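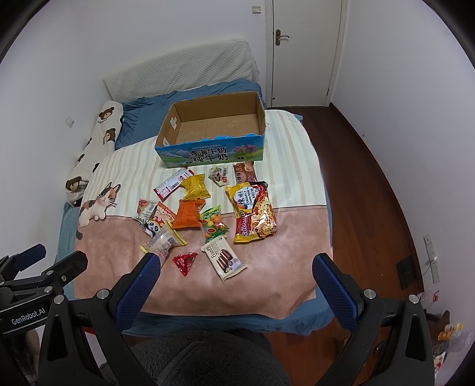

Irina Buzatu wrote to us in January that she had gone through three different casting resins before she tried Ora, and that the first tree of rings she burned out with it came back so clean she called her sister over to look at the prongs. We get a fair number of letters along those lines, and we enjoy every one of them (please keep them coming, and do tell us what you were making!).

Ora Castable Resin
Net weight 1,000 g, in a lightproof bottle
Item no. 376

Ora is a wax-filled resin for jewelers who print their own patterns and cast them in gold, silver or bronze. We developed it together with the bench at Rekisham, where Virgil Rusu and his colleagues had been grumbling, quite fairly, that the older Citell formula was lovely for bands and signets but fussy with anything thin. Filigree sagged, and pavé seats came out a little soft at the corners. So we went back and raised the wax content, and then spent most of a winter getting the stiffness right again, which was the hard part.

What you will notice first is how it handles off the build plate. Supports snap away with your fingers or a small pair of cutters, and the little nubs left behind file down like ordinary carving wax. You can add a bead of sticky wax straight onto the pattern, join it to your sprue and carry on the way you always have.

Printing and washing
Shake the bottle well before pouring, and give the tank a gentle stir if it has been standing overnight. Wash the patterns for 6 minutes in clean alcohol, let them dry completely, and cure them before you invest. Thick pieces such as class rings do better hollowed out, with a drain hole somewhere it won't show.

Burnout
A printed schedule comes in the box for small and large flasks. It's slower at the start than a wax schedule, and we do ask you to follow it the first time, even if you have an old favorite. After that, adjust to suit your own kiln.

Storage
Keep the bottle capped, upright and out of the sun. Ora thickens in a chilly workshop, so bring it indoors for a few hours before a big job.

Works with
Most desktop resin printers using 405 nm light. Settings for the Ene printers are loaded already; for others, write to Sânziana Marinescu at the help desk and she will send you a starting profile.

Price: $65 for the trial bottle, full size on request
Also in this range: Citell Classic, Citell Model Gray, Ora sprue wires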